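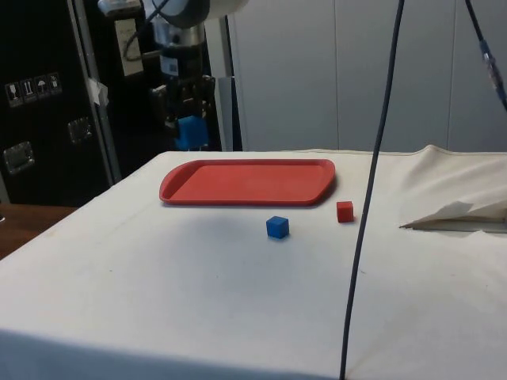 4. Your first pick-and-place run

Time for the fun part! By now the arm is bolted down, the Zonska controller is on, and Dredwood Studio shows a green dot next to your gripper. Set aside a quiet half hour and enjoy it.

1. Spread a plain cloth over the table and smooth the area in front of the arm. Small creases are fine.

2. Put the tray down flat, long side running across the table.

3. Set out your cubes on the cloth, outside the tray, with enough room between them for the fingers to open.

4. In Studio, open Tasks and load program 656 (Cubes to Tray). Leave the speed at 200 for now. It looks slow, but you'll be glad of it the first time you watch a grasp go crooked.

5. Keep one hand near the stop button and press Run.

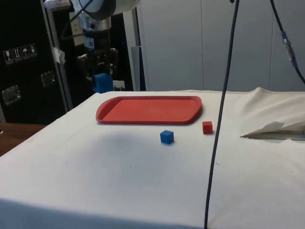 6. Watch the height of the block as the arm travels. If it rides too close to the tray rim, press Pause and raise Travel Height one notch – one is usually plenty.

7. Once you've had a few runs you like, press Save As and give the task your own name.

Caution: Keep hands and sleeves away from the arm while a program is running, even when it's paused.

Note: Error 3578 means the gripper closed without feeling a block. Move the cube a little and press Retry.

Roel De Bruijn, who wrote this program, ran it over 2200 times on our own bench, and we still love watching it!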